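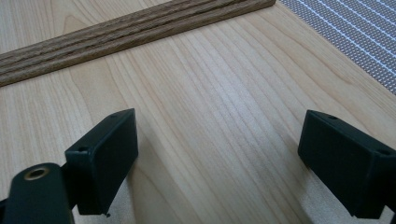
Hovow 3 moves grasp planning off the point cloud for thin parts

November 20, 2022

Kodatard has released version 3 of Hovow, its open grasp planning and trajectory tooling for parallel-jaw grippers. The main change is a new edge-based proposal stage for long, thin parts lying on flat surfaces, a category that earlier versions handled poorly. The release also replaces the logging format and drops support for the old configuration files.

Until now Hovow generated grasp candidates by segmenting a point cloud from a fixed overhead depth camera, fitting a support plane, and sampling opposing contact points on whatever stood above it. With low parts such as slats, trim and edging, the height of the object above the plane was often close to the noise of the sensor. The segmenter either merged the part with the table or broke it into several short pieces, each of which then received its own grasp.

Version 3 works from the color image of a camera mounted at the gripper. A line detector extracts candidate edges, pairs those that are parallel within a set tolerance, and keeps pairs whose spacing fits the jaw opening. The depth estimate is used only to set the approach height.

Parallel lines that do not belong to a part's outline were the main difficulty, according to Mereana Pomare, who maintains the perception module. Grooved molding produces several of them along its full length, and strong wood grain in the table produces more. The first builds would regularly propose closing the jaws on a single ridge.

"The detector was doing what we asked. It found two parallel edges a plausible distance apart," Pomare said. "We had to give it some notion of which lines end together."

The released version groups parallel lines that terminate at a common cross edge and takes the outermost pair in each group as the part's sides. A square-cut end gives the most reliable grouping. Mitered ends work if the angle is supplied in the part file. Strips with both ends out of view are tracked but not grasped, and the planner requests a new viewpoint along the estimated long axis.

Training and tuning used a set of 1,261 recorded approaches on wooden surfaces, made with a hand-held gripper tool whose fingers match those on the target arm. Another 185 recordings were held out for regression testing and now run automatically against each proposed change. Both sets can be downloaded with the release. Recordings include the image stream, the tool pose and the jaw opening, resampled to a shared clock.

On the control side, Rawiri Sheehan rewrote the closing routine. The previous controller drove the jaws to a target width and then checked motor current. The new one closes at constant speed, watches for the first contact on either finger, and shifts the wrist sideways until both pads carry load before it squeezes. Sheehan said this cuts down on parts being dragged across the surface when the estimate is off-center. The wrist correction can be limited or turned off in the controller settings.

Planning time is capped at 500 milliseconds per request by default. When the cap is reached, the planner returns the best candidate so far together with a flag, and the calling program decides whether to use it. In earlier versions the call simply blocked.

Users upgrading from version 2 need to convert their configuration files with the supplied script. Finger geometry is now a separate file, and the converter leaves pad offset blank if it cannot be inferred. Corey Tamihana, who handles releases, recommends entering the offset by hand before running any motion. The planner starts without it but assumes zero.

Known problems listed in the release notes include missed end edges under glare on glossy tabletops, and false groups where woven fabric or mesh is visible past the table edge. A mask for the work area removes the second problem in most setups. Work on glare is planned for a point release.

Hamada, the simulation package often used alongside Hovow, needs its July build or newer to load the new finger files.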